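May, early

Up before six again. The heat pump came on at five and I lay there listening to it until there was no point. I made oatmeal and ate it standing up. Cold out, frost on the windshield, and the radio said more of the same until the weekend.

The sourdough is the main thing to report. I fed the starter last night at ten and it had doubled by morning, the first time it has done that since we moved to Cestolberg. I think the flour was the problem. The big bags from the co-op are bleached and I had been using them since February because they were cheap. Myfanwy Lougher told me weeks ago to try the rye from the mill at Buvik and I put it off because of the drive. I finally went on my day off. It is 95 minutes there and back if you don't get behind a milk truck, and I got behind one.

The mill shop is one room with a scale and a freezer. The man sold me rye and a smaller bag of spelt, and he asked what I was baking and then told me I was doing it wrong. He said 800 grams of flour was too much for the pot I have and I should split it. I split it this time. He was right.

Bake notes so I don't have to work it out again. Mixed at seven last night, a fifth of it rye, the rest plain white. Folded every half hour until bed, then into the fridge in the two bowls with plates on top. Took them out at six. They had not spread much. Oven as hot as it goes with the pot inside, lid on for the first half, lid off after. The first loaf I slashed too shallow and it split along the side. The second I cut deeper and it opened the way it should. The bottoms were dark but not burned. Next time put a tray on the rack under the pot.

I let them cool while I did the laundry and then cut the split one. Crumb fairly even, a bit tight near the bottom. Sour but less sour than the winter ones. I had two slices with butter and one with the last of the plum jam. Wrapped the good one in a towel for Larasati.

Mid morning I walked down to the post office with the tax form. There was a line out the door. The woman ahead of me was mailing a guitar and they had to find someone who knew the rate for it. I stood there long enough to read every notice on the board. The ferry to Grallo goes to the summer schedule at the end of the month. Someone has lost a gray cat near the water tower. The choir wants tenors.

Came back by way of the garden plot. The peas are up, both rows, and something has been at the lettuce. I think slugs. I put down the copper tape that was in the shed and moved the boards where they hide during the day. The rhubarb is ready to pull already. The soil in the far bed is still too wet to do anything with, so the potatoes will have to wait. I left the seed ones on the windowsill in the egg cartons. They have short green sprouts and should be fine for another week.

Called my brother at noon. He has decided to sell the boat. He has been deciding this for three years, so I didn't say much. His knee is better. He asked about the bread and I told him about the milk truck.

The bank called after that about the card. It was blocked because of the charge from the mill, which their system had never seen before. The charge was 109 and change, since I also bought the big stone crock he had by the door. I had meant to leave that part out when I told anyone what the flour cost. The card is working again. The crock is good for pickles and I will use it.

Took Larasati Simanjuntak her loaf in the afternoon. She is back on early shifts and was still in her work shoes. She said she'd have half of it tonight with soup and freeze the rest. We talked about the trip to Ursu. She wants to go in August and I would like June, before it gets crowded. We left it there. She gave me back the cake pan I lent her at New Year and a jar of her sambal, which I have to be careful with.

Home by five. Swept the kitchen floor, flour everywhere, even behind the bin. Fed the starter again and put it in the fridge so it doesn't need me every day. Soup for supper, and more bread.

Pictures from today, the teal mug is in the second one.

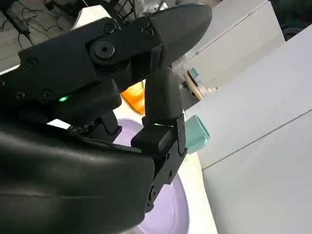
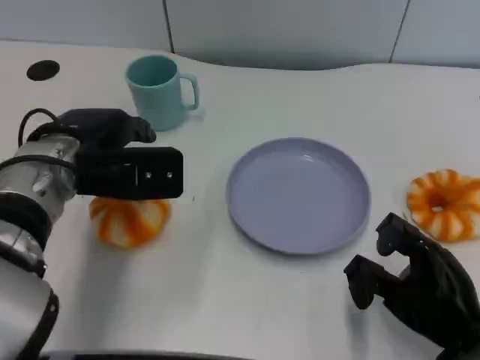

Next morning

Slept until seven. No frost. The copper tape seems to be doing something, because only one lettuce had new holes in it. Pulled four stalks of rhubarb and stewed them with too little sugar, then added more.

Toasted the end of the split loaf. It is better on the second day. I wrote the flour amounts on a card and taped it inside the cupboard door, and under that the thing about the tray.

Choir called. I don't know who gave them my number. I told them I'm not a tenor and the man said they could use a baritone too. I said I would come once and see.

Need to buy: sugar, dish soap, slug pellets if the tape gives out, a longer knife for the slashing. Return library book. Ask Myfanwy if she wants rye the next time I drive over.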